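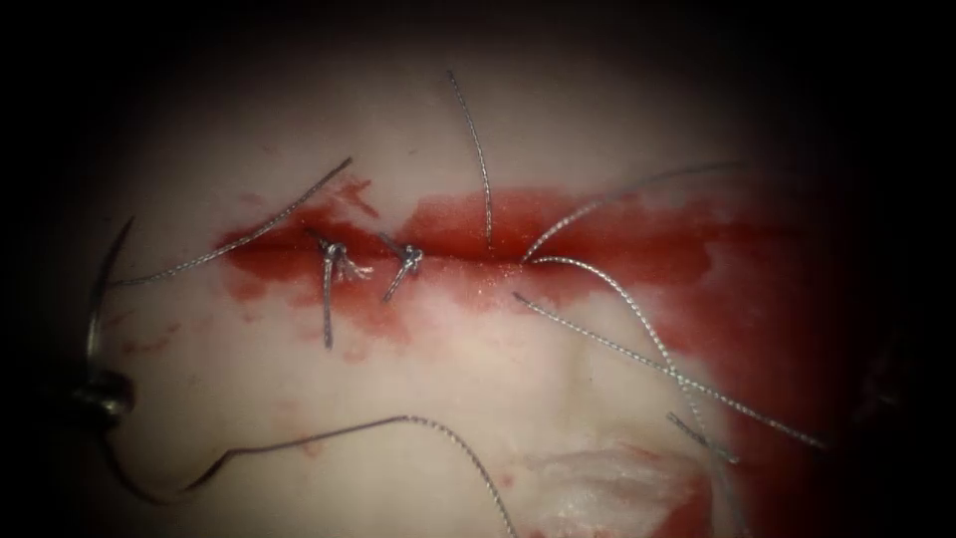 A reader of the previous edition of this page wrote that the hardest part of practicing at home was knowing when to stop and start again, and asked for clearer guidance on spacing and knot tying. The Suvcombe Skills Library has revised the instructions accordingly.

Practicing the Simple Interrupted Stitch

This page is intended for students enrolled in the introductory course at Suvcombe. It covers practice on a bench pad only and does not replace supervised teaching. Nothing on this page should be attempted on a person or a living animal.

What you will need

One practice pad (the Vimwood double-layer pad is issued with the course)
Needle holder, toothed forceps and scissors
2-0 braided practice thread with a curved needle
A sharps container

Preparing the pad

Fix the pad to the table so that it does not slide. Make a straight cut 60 mm long through the top layer. Pads from other suppliers, including Mutik, may be slightly firmer and will need more pressure.

Placing the stitch

1. Grip the needle two thirds of the way back from its point.
2. Lift the near edge gently with the forceps. Do not pinch it.
3. Enter at a right angle to the surface and turn the wrist so that the needle follows its own curve.
4. Leave the far edge at the same depth and at the same distance from the cut.
5. Draw the thread through until a short tail remains.

Tying and cutting

Wrap the thread twice around the needle holder, take hold of the short tail and lay the first throw flat. Add 2 further single throws, changing direction each time. The edges should meet without bunching. Cut both tails to an even length before moving to the next stitch.

If a stitch puckers the pad, remove it and repeat.

Completed pads may be handed in at the MacLeish Building, Room 64, during October. Used needles must go into the sharps container and may not be returned with the pad.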